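5. Projected intent cues in the clearing task
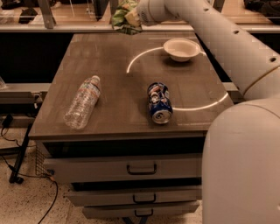 Pultberg, September

Figure 3. A clearing trial in the projected-cue condition. The arm holds a green and white item above the far edge of the table. A bottle, a can and a bowl are on the table top, and two arcs of white light mark out most of a circle on the right-hand side.

5.1 Set-up

All trials in this section were run on the Skekow arm, mounted beside a small cabinet with drawers. The cabinet top served as the work surface. It is low compared with a normal desk, so the head camera looks down on it at a steep angle and objects near the back edge are often hidden by the arm itself. We kept this layout from our earlier work with the Medrano planner so that the two sets of results could be compared.

The projector is fixed to the ceiling and was calibrated to the table top each Wednesday with a printed grid. Between calibrations we did not correct for drift. The light pattern is drawn as a broken circle (Figure 3), with the gaps left open so that the person can tell it apart from the solid ring used for error messages. In the trial shown, the bowl stands just inside the upper arc, and the can and the bottle are further to the left.

5.2 Objects

The object set was made up of ordinary household waste and tableware. We chose items that are awkward to grasp for different reasons. Clear bottles give poor depth readings, above all when they lie on their side. Crushed cans have no reliable axis, and the creases change from one can to the next. Shallow bowls can be picked up only by the rim with our gripper. Soft items, such as the crumpled one held in Figure 3, change shape in the grasp and can block the camera's view of whatever is behind them.

Objects were put down by hand before each trial, following a random list of positions. No attempt was made to keep them apart, and a layout was thrown out only if an object fell off the table.

5.3 Procedure

We ran 300 trials, half with the projected cue and half without. The same grasp planner, Kadow, was used in both conditions with the same settings. It had been trained beforehand on 2,000 grasps recorded on this arm, none of which used the cabinet top. A person stood at the left of the table and was asked to say aloud, as early as they could, which object the arm would go for next. The answer was logged by a second person at a keyboard. A trial ended when the table was clear or after 6 failed grasps.

People were told that the light had something to do with the arm's plan, but not what the pattern meant. Each person did a short practice run of around 30 seconds first.

5.4 Results

People named the correct object earlier with the cue than without it. The gain was largest when two objects stood close together, where the arm's approach path alone gives little away until late in the movement. For objects on their own near the front edge, the two conditions were hard to tell apart.

The cue had no clear effect on grasp success. We had expected a small drop, as bright light on the table can upset the depth reading of clear plastic. Bottles did fail more often than the other objects, but they did so in both conditions. Most of these failures were slips at the ribbed part of the bottle, with the fingers closing too high.

Soft items caused a different problem. When one was carried across the back of the table, it hid part of the surface from the head camera, and the planner sometimes kept an old position for an object in that region. We now ask for a fresh view after each release. This adds a short pause to every cycle, and several people took the pause to mean that the arm had stopped working. The effect of the pause on the spoken answers is dealt with separately in Section 6.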